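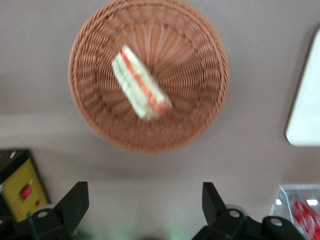

Wrist camera view: wrapped sandwich in the woven basket, fingers open.

Budget for a second arm, or fix what we have?
Posted in August by Ladan Salehi
Print this thread | E-mail this thread

lsalehi wrote:
We pack lunches at the Irncombe kitchen and have one arm on a bench doing pick tests. Next year's equipment request is due at the end of the month and I have to decide what goes in it. Options as I see them:

1. A second arm, same model, so two benches can run.
2. Keep the one arm and spend on fingers, a better wrist camera and spare parts.
3. Wait a year.

Wrapped sandwiches are what we care about most. The picture is what the wrist camera gives us over the basket. You can make out the bread and the red and green stripe, but it's blurry and the plastic wrap shines. The fingers are the plain black ones. A set of soft pads from Karimi is $149 and I'd want one set per arm plus a spare.

What would you put first?

gripper_dan wrote:
Option 2. That blur is your first problem. If the software has to find the edge of the sandwich from a picture like that, a second arm gives you the same trouble on two benches. Price a camera with a shorter exposure and put some light over the table.

mcele wrote:
I'd go the other way. We bought parts for three years at Gaverton and never had a spare arm. When the one arm went down we lost 9 working days waiting on a joint. The parts budget looked very sensible until then. Ask for the second arm while there is money for it.

gripper_dan wrote:
A spare arm and a second bench are different requests though. If it's running every day it isn't a spare.

mcele wrote:
Fair, but you can pull it off the second bench when the first one stops. We do that now and it works fine. One bench is better than none.

tollhouse wrote:
Is the blur there when the arm is still? One picture won't tell you. If it's only during travel, stop over the basket for a moment before you take the frame you use. Costs nothing but cycle time. I would try that before anybody writes a purchase order.

lsalehi wrote:
We don't stop at the moment, it grabs frames on the way in. I can add a pause. Cycle time is nearly 8 seconds now and the manager wants it lower, so a pause won't be popular.

Mbali (mcele), did you buy the second arm new?

mcele wrote:
Yes, through Cloltevberg. Used was cheaper but the controller was an older version and we would have had to keep two sets of spares. Get them to quote the mounting plate and cables as separate lines. Ours were left off the first quote and had to go through approval again.

benchrat wrote:
Don't forget the things that aren't the robot. Table, guarding, power, somebody's time to set it up. On our last request the arm was a bit over half of the total. Also training. If only one person can restart it, a second arm means that person gets called twice as much.

On the pads, I'd buy one set and test before ordering more. Soft pads do well for us on bread but they wear, and I have no idea how they'd do on slick wrap. Ask Karimi how they sell replacements.

gripper_dan wrote:
Agree on testing the pads. I still say camera and light first.

lsalehi wrote:
Thanks all. Plan for now is to order one set of pads out of this year's supplies money and try the pause. I'll ask Cloltevberg for a full quote with plate and cables listed, and put the second arm in the request as its own line so it can be cut without losing the camera. Will post the numbers when I have them.

mcele wrote:
If it's its own line they'll cut it. Put your downtime figures next to it.

tollhouse wrote:
Or they'll cut it either way and she keeps the camera. I'd list it separately too.

Contact the moderators | Copyright forum members and site owners | Back to top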